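4.2 Checking the wrist camera in the simulator

Complete this section before the club's first stacking run in March.

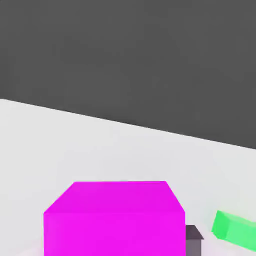 The default bench file loads with the Redivine physics profile and a fixed random seed of 459. Leave both unchanged until step 5 is complete.

1. Start Prastereo and open the bench file from your team folder.
2. Set the control rate to 28 Hz.
3. Open the camera panel and select Wrist. The magenta cube and the green block should both be in view.
4. Jog the arm upward 13 mm at a time until the whole cube is in view, then save the pose as HOME.
5. Run the self-test for 300 steps. The status line reads PASS or gives a fault code.

Note: Colour thresholds are stored per team. Teams moving over from the Aasen build must re-enter them - old files load without a warning but are ignored.

Caution: Do not copy HOME to the real arm in the Korkereck lab. Joint limits differ between the two, and the saved pose must be checked by Bianka Vörös before the motors are energised.

If step 5 returns a fault code, go to 4.3.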